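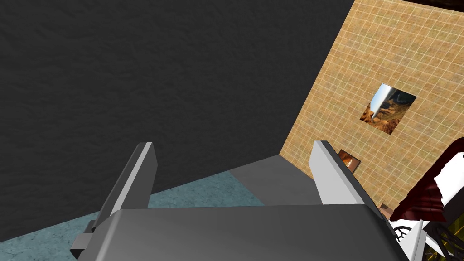 25th November

Stayed on the gripper fault all day. Short version: the fingers stop closing, the controller reports a completed grasp, and the arm lifts with nothing held. The planner then carries on to the place step as if all were well. I have now caught it on 2 separate builds, so the theory that last night's merge caused it can be dropped.

Started by replaying run 2834, the one Joaquín Yáñez flagged. The close command goes out on time. The left finger moves, the right finger follows, and then both joint velocities fall to zero well short of the target. No contact is logged on either pad. The grasp check looks only at velocity, sees two stationary fingers, and returns true. So there are two faults, stacked. The first is whatever stalls the fingers. The second is a check that cannot tell a stalled finger from a loaded one. I would have found the second in June if I had read my own comments in that file, where I wrote "add contact test later."

Worked on the stall first. Ruled out the command rate by halving it. Ruled out the object by deleting it and closing on air, which also stalls. Swapped the Skullholm room for the bare test floor and the stall went away, which cost me most of the morning because I took it to mean the room was at fault. Spent a long time looking for a stray collision shape near the wrist. There is none. The room is heavier to step, that is all, and the heavier step pushes the solver into its fallback mode. In fallback the iteration count is cut. With fewer iterations the mimic constraint between the two fingers does not converge, and each finger ends up pushing against the error in the other.

Confirmed by forcing fallback on the bare floor. Stalled on the first try. Then raised the iteration floor in the Skullholm room and it closed fully, 3 runs in a row. Three is not enough to call it fixed. Left a batch going before dinner.

Called Joaquín about the second fault, which I consider the serious one. A stall in simulation costs us a wasted run. The same check is in the Goltum release, and Goltum runs on the real arm at Prislow. If a finger jams there, the arm will report a held part, lift, and swing over the transfer shelf at full speed, and the interlock that should slow it down with an unconfirmed load will stay off. He asked whether it had ever happened on hardware. I said I had no record of it, and that our logs would not show it if it had, given that the log line is written by the same check. He was quiet for a bit and then agreed to cap the arm speed at Prislow until the patch is in. He will send the notice to Insaurralde himself.

Patch as it stands tonight: grasp is true only when velocity is near zero, finger effort is above threshold, and finger position is wider than fully closed by a set margin. If effort is high with no pad contact, return a fault and hold position. No lift. The threshold is a guess. Effort during a stall in simulation is high as well, so effort alone would not have caught this, and the pad contact term is doing the real work. On hardware the pad signal is noisy at low force and thin parts may trip the fault when they are in fact held. I prefer that error to the other one.

Still open:
Why fallback mode is silent. It should at least print a warning.
Whether the mimic constraint should be replaced with two driven joints. More work, but the fingers would stop fighting each other.
Old runs. Any success counted in the Skullholm room since the solver change is suspect – the June numbers too, if the change went in when I think it did. Need to check the history before I tell anyone.

Batch was still running at eleven. Went to bed with the laptop open on the chair. Wrist sore again from the trackpad.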